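Gripper Comparison, Laundry Task - Group Report
Ama Aryee, Brendan Duggan, Wumpini Osei

Goal: pick one controller setup for the two-arm rig before November review. Task is clothes from pile to top-load washer. Same parallel grippers both sides, two controllers: Mirno (position only) and Jurel (position + force limit).

Method. 60 trials each controller, one garment per trial. Counted as a grasp if the garment cleared the pile and stayed in the fingers till it was over the drum. Resets by hand, slow.

Results. Mirno 20 failed grasps, Jurel 11. Mirno is quicker per trial but closes too hard and bunches the fabric, then drags two or three peices at once. Jurel lets go of thin stuff.

Right arm does all the picking, left stays by the machine.
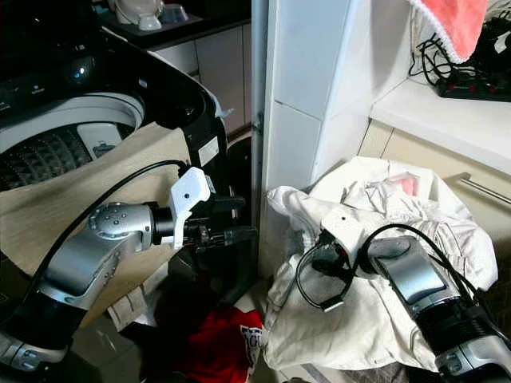 Cable loops were the other headache. Needs slack for the wrist to turn, but too much and it snags on cloth. We retaped twice, didnt log which trials were before and after, so treat the numbers with care.

To do: softer finger pads, rerun Jurel with a higher force limit, ask Brendan about the wrist offset on the left arm.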